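Household Chores and the Machine: A Position at the Close of the Year
December 27, 2025
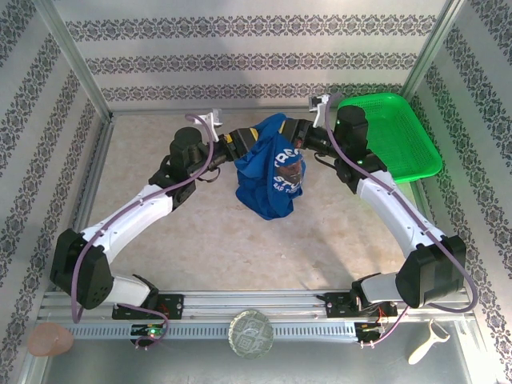 Two arms with a blue T-shirt held between their grippers.

Readers of this blog have asked whether a machine can yet be trusted with the laundry. My answer remains a qualified no.

Since March I have kept a record of published demonstrations of folding, wiping and loading, and it now holds 219 entries. Only 47 show a task from start to finish without a break in the recording. Clothing accounts for most of the remainder. A shirt has no fixed shape, and once it is bunched up the hem and the sleeves must be found again before any fold can begin.

The position on the shop floor is more encouraging. The packing hall at Traravham handles some 1793 cartons per shift by machine, and the firm Dağdelen reports steady results with rigid parts. Neither has attempted soft goods. Grumby, which had announced a folding service for small hotels, has postponed it by six months.

I do not regard this as failure. Two grippers working on one garment is a sound approach - a person also uses both hands - and I expect progress to come from there. The Zukia trial of towel folding will be reviewed on this blog when its report is released.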